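# Coat Rack Questions I Keep Getting

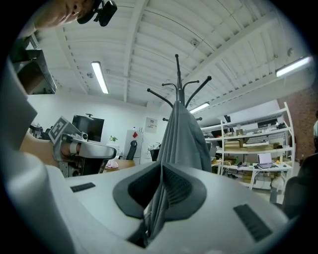
**Hallway & Coats**

I wrote one little post about standing coat racks and my inbox hasn't been the same, so I've put my answers on one page. Ask away if yours is missing!

**Is black metal a pain to keep clean?**
Not at all. I run a dry cloth down the center pole and over the round knobs when I remember (so, not often).

**Loop or no loop?**
Loop, if the coat has one. A gray jacket draped over the top looks nice enough in those long folds, but I worry about the fabric getting a pointy bit where it sits on the pole.

**What goes on the low hooks?**
Bags, scarves, kid stuff. I save the long curving arms for the big coats – they stick out further, so the sleeves get some room.

**Mine leans. Help?**
Spread the weight! Put one heavy coat on each side, then tighten the base. Aileen Dagdag wrote to say she set a 19 lb plate on the feet of hers, and I'm totally stealing that.

**Which one would you buy?**
I like the Bradance for a small entry. The Nurmi is prettier, but it wants more floor than I've got.

**Can I hang wet coats?**
Sure, just leave a gap between them and put a mat down. Wool I'd move to a proper wide hanger once it stops dripping.

Updated 9/18/23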